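Skesance Good Practice Code for Hand-held Gripper Recording
Second progress report to the Harawira fund
Prepared by Meinir Jarman, October 8, 2020

Where we are

The code now has a number of pages I would rather not disclose, and a title that everyone dislikes equally. Draft three went out to the Tellcombe and Trirnesside sites in September. Both read it, which we know from the volume of complaint.

You gave us the money to write down how people should record household tasks with hand-held grippers, so that what is gathered at one site can be used at another without a week of correspondence. Of 3,806 recordings submitted under draft two, our reviewers passed 1,865. The remainder were mostly sent back for breaches of rules that, on re-reading, could be taken two ways. Prakash Varma took them both ways in the same afternoon and sent us a memo.

What changed in draft three

Rule 4 (clutter). Draft two asked for "a realistic tabletop". Tellcombe took this to mean bare and Trirnesside took it to mean the contents of a kitchen drawer. The rule now says that everyday things stay where they are, mugs, leaflets and stickers included, provided the item being handled can be reached without knocking anything over.

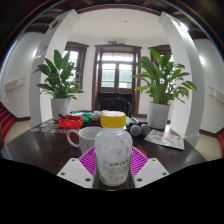 Rule 7 (starting and stopping). An operator should begin with the fingers open and clear of the item, and finish the same way. We lost a good deal of otherwise decent work to people who pressed the button once they already had hold of something. Kavitha Kurian has rewritten this rule four times and would like it noted that the fourth is shorter than the first.

Rule 9 (finger pads). Pads are to be checked at the start of each session and changed if the ridges have worn down. The earlier wording said "regularly", a word that turned out to cover anything from hourly to never.

Rule 12 (labels). Any container used must be logged by what it is, with its cap colour, and never as "bottle 2". There were, at one point, three bottle 2s.

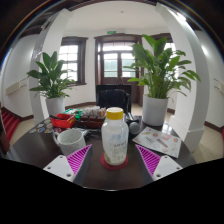
Rule 15 (people and papers). No faces, post, bank cards or prescriptions within view. Sites must sweep the room first and sign to say so. This one drew no objections at all, and we are treating that with suspicion.

Training

Cadi Gwynne ran the operator course at both sites. It has a short test at the end with a pass mark of 93 out of 100, set by me before I had sat it. I have since sat it again.

Money

Spending is within budget apart from printing, where we are over. The code was meant to live online only, but operators with both hands busy asked for something they could prop up on a table. We have moved the difference from travel, a heading that has had a quiet year.

Still to do

Deepika Krishnan is comparing the two sites' draft three returns and will send you her figures separately. Rule 11, on lighting, remains open. Tellcombe wants the blinds down, Trirnesside has no blinds, and a compromise is being drafted.

We ask for your agreement to move the final version back by one month. The request form is attached, signed in the wrong box and then in the right one.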